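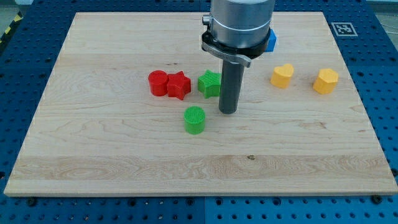
Start of an episode: the finger over the maple board, with red, green and yellow blocks.

Stiltard Push Faults

README for the fault split

Welcome! This is the part of Stiltard we are most excited to share, and it is made entirely of episodes that went badly. The main Stiltard release has the clean pushes. In this split the arm stalls, tips a block, presses into the board or trips its own protective stop, and every one of those comes with the full force trace.

What went wrong

In October we changed the rest height of the finger after swapping the mounting collar. The new value was saved in the Nestari config, but the planner kept reading the old one from a cached file. The two disagreed by a few millimeters, and with a rod that travels this close to the wood, a few millimeters is plenty. On long pushes the tip dragged, the force climbed, and the controller stopped the arm partway through. Short pushes often got through fine, so it took us far too long to catch.

Nattawut Pongsiri found it by plotting vertical force against push length (a lovely plot, it's in docs/force_vs_length). We fixed the cache, then kept the bad config and recorded more with it on purpose, at reduced speed, with a person at the stop button.

What's inside

Episodes: 100
Protective stops: 70
Tipped or jammed blocks: 16
Other, see notes column: the rest
Block shapes: cylinder, star, heart, hexagon
Format: one folder per episode, with video, joint states, wrist force and a text command

Commands are short, such as "push the green star to the yellow heart" or "move the red cylinder away from the red star." Touching blocks are fair game as a starting layout, and they make some of the best failures.

Labels

fault_type is set by hand. fault_onset is the first time step where we think a careful operator would have stepped in. Tuấn Tăng labeled everything, and I relabeled a portion blind. We disagreed most on slow drags, where the force creeps up with no clear jump. Both labels are kept in those cases, so please don't average them!

Known problems

Wrist force has an offset in the earliest episodes. Subtract the mean of the first second.
Video runs slightly behind the joint states. Use the sync column.
Friction varies across the board because of the grain, and we did not map it.

Safety

Please don't replay these trajectories on hardware. Several command the tip below the board surface. If you must, raise the whole path first, cap the force, and stay out of reach of the arm.

Loading

The Drarnard loader reads this split with split=faults. The older Từ scripts work too, but they skip the second label.

Found a mislabeled onset? Open an issue with the episode folder name and the time step. We love getting these.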